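Getting a wooden tabletop back in shape

I love a pale wood table. I also eat at mine, pay bills at it, repot basil on it and let my nephews paint on it, so every March it gets a proper going-over. It takes one afternoon and the difference still makes me grin every single time!

Start with crumbs and grit. Brush them off dry, because a wet cloth just drags them across the finish. Then wash with a small squirt of dish soap in warm water, cloth wrung out hard, going with the grain. Dry it right away with an old T-shirt.

White rings: these are usually moisture sitting in the finish, and they're easier than people think. Lay a clean cotton cloth over the ring and press with a warm iron (no steam!) for 13 seconds, then lift and look. Repeat if it's fading. If it isn't, a dab of plain white toothpaste on a fingertip sometimes does the trick.

Sticky patches left by tape or price labels come off with cooking oil. Let it sit while you have a coffee, wipe, then wash again with the soapy cloth or you'll have a greasy spot instead.

Ink is the stubborn one. Rubbing alcohol on a cotton swab, tiny strokes, and try it under the table first. On shellac it will take the finish right off (ask me how I know).

Scratches on oiled wood can be rubbed down with fine sandpaper, always with the grain. I was using far too coarse a paper for years until Erhan Duman, who refinished my mother's sideboard in Orkdale, handed me a sheet of 2000 grit for the last pass. Silky! You'll want to pet it.

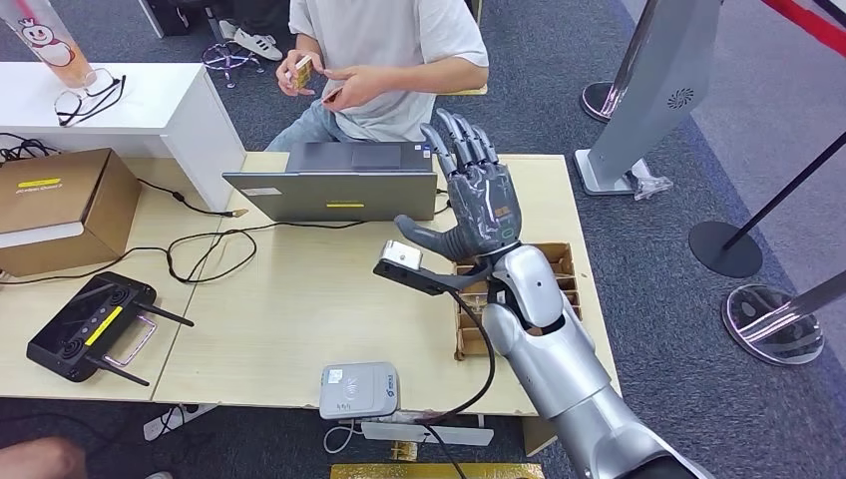 After that comes oil, if yours is an oiled table. Thin coats, please. Two thin ones beat a thick one by a mile, and a thick one stays tacky for days. Wipe off everything the wood hasn't soaked up after 15 minutes or whatever your can says, and leave it overnight.

Spread the oily rags flat outdoors to dry, never balled up in the trash, as they can heat up and catch fire.

Felt pads under lamps and anything else with hard feet will keep it nice until next spring. Mine need replacing every year, and the thick brown ones last longest.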